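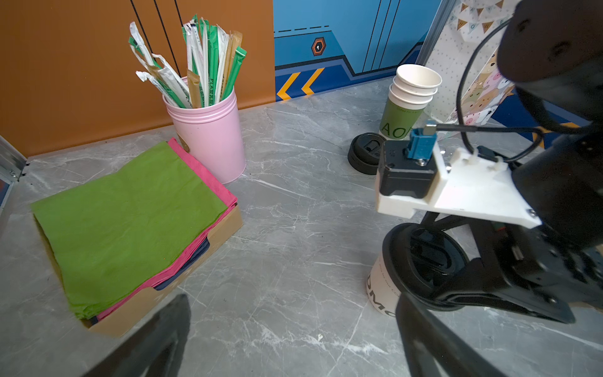

ロボットのうでは、モーターと金属とプラスチックでできています。けれども、それだけでは動きません。どこへ手をのばすか、どこで止めるか、どのくらいの力でつかむかを決めているのは、コンピューターの中のソフトウェアです。ふたのついた白い紙コップを指ではさむときも、ソフトウェアはコップの場所を調べ、指を開き、近づけ、とじる、という命令を順番に出しています。紙コップはやわらかいので、強くはさめばつぶれますし、弱ければ落ちます。このページでは、ソフトウェアの仕事を「見る」「考える」「動かす」の順に説明します。

1 見る

人は目で物を見て、「コップだ」とすぐにわかります。ロボットの場合、目のかわりになるのはカメラです。カメラがとった画像(がぞう)は、コンピューターにとっては数字のならびです。画像は画素(がそ)という小さな点の集まりで、点の一つ一つに、赤と緑と青がどのくらい明るいかを表す数字が入っています。

たて10点、横10点の小さな画像なら、点は全部で100個です。実際にロボットが使う画像は、それよりずっと多くの点でできています。その数字のならびの中から、「この部分はコップ」「この部分はつくえ」と見分けるのが、見るソフトウェアの仕事です。専門の言葉では「認識(にんしき)」といいます。

見分ける方法はいくつかあります。昔からあるのは、人が決まりを書いておく方法です。たとえば「まわりより明るくて、ふちが丸いものをさがす」という決まりです。この方法は、わけがわかりやすいかわりに、部屋の明かりが変わっただけでうまくいかないことがあります。

もう一つは、たくさんの画像を見せて、コンピューターに見分け方を学ばせる方法です。これを機械学習(きかいがくしゅう)といいます。正面から見たコップ、たおれたコップ、半分かくれたコップなど、いろいろな画像を使います。同じような画像ばかり見せると、それと少しちがうコップが出てきたときにまちがえます。

見分けにくいものもあります。

黒いもの。黒いふたの上に黒い指が重なると、どこまでがふたで、どこからが指なのか、色だけでは区別しにくくなります。

細いもの。ストローやひもは、画像の中ではわずかな点でしか表されません。

すきとおったもの。うしろの物が見えてしまうので、形がわかりにくくなります。

形が変わるもの。紙ナプキンやふくろは、おり方や置き方で見た目が変わります。

2 カメラをどこにつけるか

カメラのつけ方には大きく分けて2通りあります。一つは、つくえの横や上に動かないように取りつける方法です。全体が見えるので、物と物の位置の関係がよくわかります。ただし、うでが物の前に来ると、かげになって見えなくなります。

もう一つは、ロボットの手首につける方法です。うでといっしょにカメラも動くので、つかみたい物の近くを大きく見ることができます。深い入れ物の中も、上から見下ろせば底のほうまで調べられます。
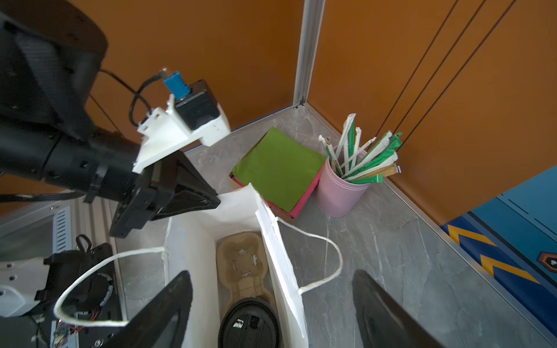
指と指のあいだに紙ぶくろの口がある。中には茶色いカップ用の台と、黒い丸いふたが見える。

手首のカメラには、別のむずかしさがあります。カメラが動くと、つくえの上の物が動いていなくても、画像の中での場所が変わってしまうのです。電車のまどから外を見ると、家や木がうしろへ流れていくように見えます。それと同じことです。

そこでソフトウェアは、うでの関節(かんせつ)の角度を使います。関節には角度をはかる部品がついていて、今どのくらい曲がっているかがわかります。全部の関節の角度がわかれば、手首がどこにあるかを計算できます。手首の場所がわかれば、カメラの場所もわかります。そこから、「画像の右上に見えている物は、つくえのどのあたりにあるか」を求めます。

この計算を正しくするには、カメラが手首のどこに、どんな向きでついているかを前もって調べておかなければなりません。この作業を「キャリブレーション」といいます。カメラを取りつけ直したら、またやり直します。ねじが少しゆるんで向きがずれただけでも、指は物の横を通りすぎてしまいます。

3 考える

物の場所がわかったら、次は動き方を決めます。これを「計画(けいかく)」といいます。

ふくろの中のふたを取り出す場合を考えてみましょう。人なら何も考えずに手を入れますが、ロボットのためには仕事をこまかく分けます。

ふくろの真上まで手を動かす。
指の向きをふくろの口に合わせる。
まっすぐ下におろす。
ふたをはさむ。
まっすぐ上に引き上げる。

全部で5つの動きになりました。もし途中で横に動かすと、指がふくろのふちに当たり、ふくろごとたおしてしまうかもしれません。持ち手のひもに指が引っかかることもあります。だから、「まっすぐおろす」と「まっすぐ引き上げる」を分けて決めておきます。

道すじのさがし方は、地図で学校までの道をさがすのに似ています。スタートとゴールがあり、そのあいだに通れない場所があります。ちがうのは、うで全体のことを考えなければならないところです。手の先が安全な場所を通っていても、ひじがかべにぶつかるかもしれません。ソフトウェアは、道すじの途中のいろいろな場所で、うでのどの部分も物に当たらないかを調べます。当たるとわかったら、その道すじはすてて、別の道すじを調べます。

どこをつかむかを決めるのも計画の仕事です。コップなら、横からはさむことも、上からふちをはさむこともできます。平らなふたは、つくえにぴったりついていると指が下に入りません。そのときは、ふちのところをねらうか、すべらせてから持ち上げるといった別のやり方を考えます。

4 2本のうでを使うとき

うでが2本あると、できることがふえます。片方でふくろをおさえ、もう片方で中に物を入れる、といった仕事です。そのかわり、計画はむずかしくなります。右のうでにとっては、左のうでも「ぶつかってはいけない物」だからです。しかも、かべやつくえとちがって、左のうでは動きます。 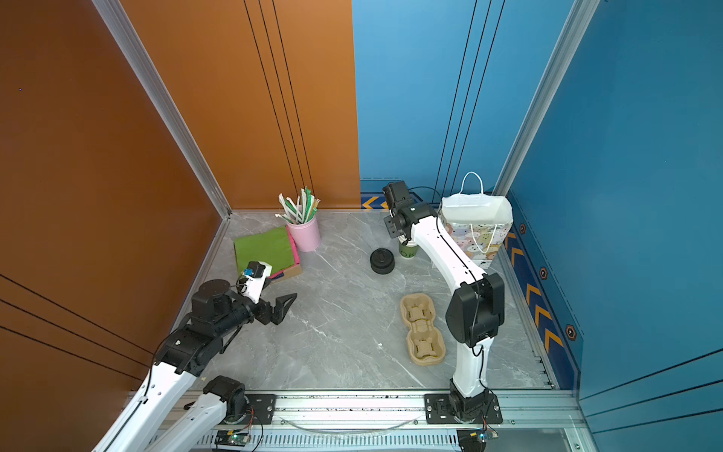

ぶつからないようにする一番かんたんなやり方は、順番を決めることです。左が動いているあいだ、右は待ちます。安全ですが、時間がかかります。もう少し進んだやり方では、つくえの上をいくつかの区画に分けて、一つの区画には片方のうでしか入れないようにします。左のうでが区画から出たら、右のうでが入ってよい、という決まりです。信号のある交差点と同じ考え方です。

さらに進むと、両方のうでの動きをいっしょに計画します。何秒後に左の手はここ、右の手はここ、というように、時間もふくめて決めるのです。計算はふえますが、待つ時間はへります。

5 動かす

計画ができても、まだ仕事は残っています。決めたとおりにモーターを回す仕事です。これを「制御(せいぎょ)」といいます。

関節を30度曲げなさい、と命令しても、モーターがぴったりそのとおりに動くとはかぎりません。うでには重さがあり、物を持てばもっと重くなります。そこで制御のソフトウェアは、命令した角度と今の角度をくらべ、足りなければもう少し回し、行きすぎたらもどします。これを、とても短い時間のあいだに何度もくり返します。このように結果を見ながら直していくやり方を「フィードバック」といいます。

自転車でまっすぐ走るときも、同じようなことをしています。右にかたむいたと感じたら少し直し、左にかたむいたらまた直します。直し方が大きすぎると、ふらふらします。ロボットのうでも、直し方が大きすぎるとふるえ、小さすぎると目的の場所に着くのがおそくなります。ちょうどよい強さをさがすことを「調整(ちょうせい)」といいます。

指をとじるときには、力も調べます。コップに指がふれると、指はそれ以上進みにくくなり、モーターに流れる電気の量が変わります。ソフトウェアはその変化を見て、とじるのをやめます。

6 うまくいかなかったとき

ロボットはしっぱいします。つかんだつもりの物が指のあいだにないこともあります。そのまま次の動きに進むと、何も持っていない手を運ぶだけになります。そのため、途中にたしかめる手順を入れておきます。つかんだあとに指の開きぐあいを調べ、完全にとじていたら「つかめなかった」と判断して、もう一度カメラで見るところからやり直します。

やり直しても同じところでしっぱいするときは、人が記録を調べます。ソフトウェアは、そのときの画像、関節の角度、出した命令を、時刻といっしょに記録しています。この記録を「ログ」といいます。ログを読むと、見まちがえたのか、道すじが悪かったのか、モーターがおくれたのかがわかります。

ゴンデロ(Gondero)でロボットのプログラムを書いているナンタナ・リムサクン(Nantana Limsakul)さんは、一日の仕事のうち、新しいプログラムを書く時間よりもログを読む時間のほうが長いそうです。「コップを取りそこなったとき、まずカメラの画像を見ます。画像の中でコップの場所が正しくわかっていたら、見る部分は合っています。次に計画を調べます。順番に調べると、さがす場所がせまくなります」と話してくれました。

リムサクンさんが3月に直したまちがいは、画像と角度の時刻がずれているというものでした。画像がとどくのが少しおそく、その間にうでは先へ進んでいました。古い画像と新しい角度を組み合わせていたので、計算した場所がずれていたのです。時刻がそろったものどうしを使うように書きかえたら、直ったそうです。

言葉のまとめ

認識:画像などから、何がどこにあるかを見つけること。
キャリブレーション:カメラの位置や向きを調べて、計算に使えるようにすること。
計画:どんな順番で、どこを通って動くかを決めること。
制御:決めたとおりに動くように、モーターを調整しながら回すこと。
フィードバック:結果を見て、次の命令を直すこと。
ログ:動いているあいだの記録。

家でためしてみよう

家の人か友だちと二人でやります。一人がロボット役、もう一人がソフトウェア役です。ロボット役は目をとじて、言われたとおりにだけ動きます。ソフトウェア役は「右手を前に手のひら一つ分」「指を開いて」「止まって」のように、言葉だけで命令を出し、つくえの上のからの紙コップを持ち上げさせます。われる物や熱い物は使わないでください。できたら役をかわり、次はコップを紙ぶくろの中に入れてやってみましょう。出した命令を紙に書いておくと、どこでしっぱいしたかをあとで調べられます。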